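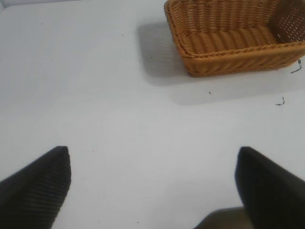

Wiscombe Serving and Display Baskets for Food Service

November
By Teófilo Flores, Product Information, Engelbrecht Supply

The Wiscombe range is intended for restaurants, school and hospital dining rooms, bakeries, hotels and other businesses that serve or display bread every day. It is sold by Engelbrecht Supply as individual baskets, as cases and as complete counter sets with liners and card holders. This page sets out the available sizes, the recommended use of each, and the terms on which the range is supplied.

Customers who are replacing an older range should read the section on matching before placing an order. Colors and rim styles changed when the current series was introduced, and the earlier Gutum baskets are no longer held in stock.

The Range

Wiscombe baskets are woven from food-safe polypropylene strand over a coated steel support. They are offered in three shapes:

Rectangular. For loaves, rolls and wrapped goods. Available in small, medium, large and full counter sizes. The rectangular basket makes the best use of a straight shelf and is the shape most often ordered by bakeries.

Oval. For table service. Available in small and medium only. The oval basket is lighter and is easier to carry in one hand between tables.

Round. For fruit, individually wrapped crackers and condiment packets. Available in small, medium and deep.

All shapes can be ordered in honey, dark brown or gray. The full counter size is supplied in honey and dark brown only.

Choosing a Size

The most common ordering mistake is to choose a basket by its outside measurement. The sides of the rectangular models slope outward toward the rim, and the base is therefore smaller than the top. Shelf space should be checked against the rim, and product fit should be checked against the base. Both measurements are printed on the carton label and on the specification sheet for each item.

For table service, the small oval holds bread for two to four guests. Larger parties are better served by two small baskets than by one medium basket, as guests at the far end of a long table can then reach the bread without passing it. For buffet lines, the medium rectangular basket is recommended at the start of the line and the large at any station where guests cut their own portions.

Bakeries with deep shelving should consider the sloped stand, sold separately, which raises the back of the basket so that goods at the rear remain visible from the front. The stand fits the medium and large rectangular models. It doesn't fit the full counter size.

Liners and Food Contact

Unwrapped bread may be placed directly in a clean Wiscombe basket. Many local health departments nevertheless prefer or require a liner, and customers should confirm the rules that apply to them. Engelbrecht Supply stocks two types:

Paper liners. Single use, greaseproof, cut to the base size and packed in sleeves.

Cotton liners. Machine washable, with an elastic edge that fits over the rim. Cotton liners should be changed at the end of each service period – or sooner if they become damp or stained.

Baskets that have been on a guest table should be emptied and cleaned before they are refilled. Bread returned from a table should not be placed back on display.
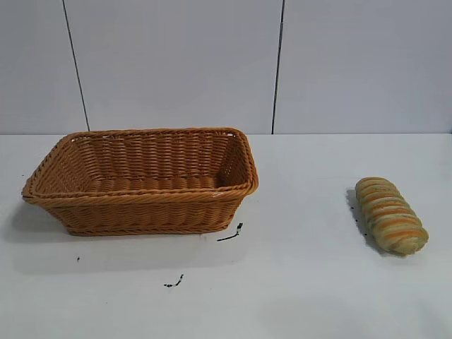 Cleaning and Care

Loose crumbs should be shaken or brushed out at the end of each service period. A soft nylon brush works well along the weave and under the rim, where flour tends to collect. Wire brushes and scouring pads will scratch the strand and should not be used.

The small and medium baskets may be washed on the top rack of a commercial dishwasher. Large and full counter baskets should be washed by hand in warm water with a mild detergent, rinsed, and left upside down on a rack until completely dry. Baskets should not be stacked while damp.

The range is not suitable for use in ovens, microwave ovens or heated display cases. Bread taken directly from the oven should be allowed to cool on a wire rack before it is placed in a basket. Prolonged strong sunlight may cause the honey color to fade – window displays should be rotated from time to time.

Matching Existing Baskets

Customers who own Gutum baskets may mix them with the current series, with two cautions. The Gutum honey was slightly paler, and the difference is noticeable when the two are placed side by side. The old rim was also narrower, which means that current cotton liners will be loose on Gutum baskets. The Plisard card holder clips securely to both rims.

Color samples are available on request. Short lengths of woven strand are mailed without charge to business addresses.

Ordering and Delivery

Small and medium baskets are packed 6 to a case. Large and full counter baskets are sold individually. The complete counter set, item 3167, contains three large rectangular baskets, one sloped stand, three Plisard card holders and a sleeve of paper liners.

Orders received before noon are normally shipped on the next working day. A quantity price applies to orders of 47 baskets or more, and sizes and colors may be combined to reach this number. Liners and card holders do not count toward the total.

Unused goods may be returned in their original cartons with the packing slip enclosed. For reasons of hygiene, cotton liners can be accepted for return only if the inner bag is unopened. Damage in transit should be reported before the carton is discarded, as the carrier may ask to inspect it.

Warranty

Wiscombe baskets are covered against broken strand and separation of the rim for three years of normal commercial use. The warranty does not cover fading, staining, heat damage or damage caused by washing contrary to the instructions given on this page. Claims should include the item code from the tag on the underside of the basket and the original order number.

Replacement tags are not available. Customers who remove tags for display purposes should keep them with their purchase records.

Shares: 6
Comments: 3

Related items
Plisard Clip-On Card Holder
Wiscombe Sloped Shelf Stand
Greaseproof Paper Liners, Rectangular
Cotton Basket Liners with Elastic Edge
Wire Cooling Racks for Bakery Use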